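Accueil › Fêtes › Noël › Actualités

Un calendrier de l'Avent à enquêtes pour les familles : Plistus ouvre les inscriptions à sa deuxième série

Publié le 12/12/22 par Isabelle Bélanger

La petite maison d'édition Plistus relance son jeu de Noël par correspondance, « Les Lutins de Flistcombe ». Les familles inscrites reçoivent neuf enveloppes à ouvrir dans l'ordre jusqu'au réveillon. Chacune contient une lettre, une carte du village et un indice à reporter sur un plan. Le jeu s'adresse aux enfants à partir de cinq ans, avec l'aide d'un adulte pour la lecture.

La première série, mise en vente en octobre, comptait 312 coffrets et s'est épuisée avant la fin du mois. La seconde est limitée à 108 exemplaires. « Nous imprimons et plions tout sur place, nous ne pouvons pas aller plus vite », explique Francine Sandhu, qui a écrit les lettres. Les dessins sont de Rui Bastos.

Par rapport à la première version, l'énigme de la quatrième enveloppe a été simplifiée. Plusieurs parents l'avaient trouvée trop difficile. Une feuille de solutions est maintenant jointe, dans une pochette scellée à part.

Les commandes se font par courrier ou à la boutique Chan, qui tient aussi quelques coffrets en dépôt. Les envois partent sous deux jours. 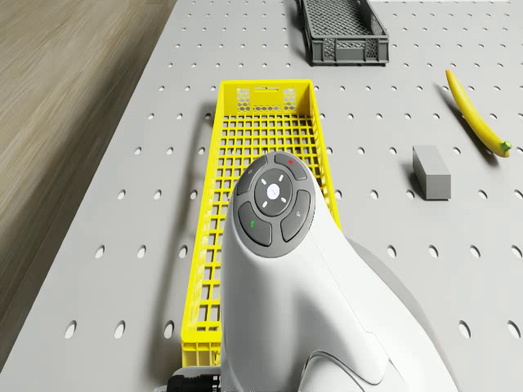
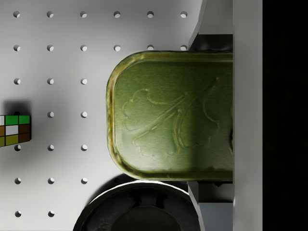
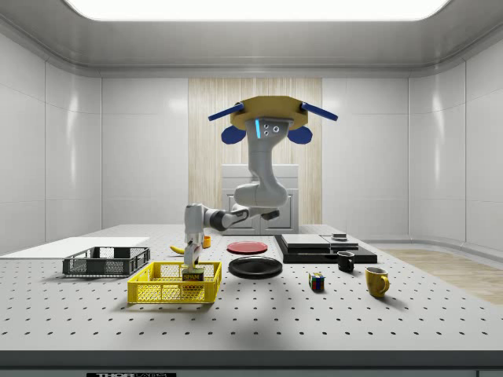 La boutique Chan organise par ailleurs une collecte pour l'épicerie solidaire Useo, jusqu'au 24 au soir. Kadir Karaca, qui tient le magasin, demande surtout des produits qui se gardent : pâtes, riz, chocolat, compotes. Les conserves sont les bienvenues, y compris la viande en boîte du genre de la petite SPAM bleu et jaune que l'on voit dans le panier jaune. Les bocaux en verre ne sont pas acceptés. L'an dernier, la collecte avait permis de remplir une centaine de colis, et l'objectif reste le même. Chaque enfant qui dépose un article reçoit une carte postale des lutins, à colorier. Jarosław Ostrowski, d'Useo, passera prendre les dons le 24 à la fermeture. Les jouets ne sont pas repris cette année, faute de place.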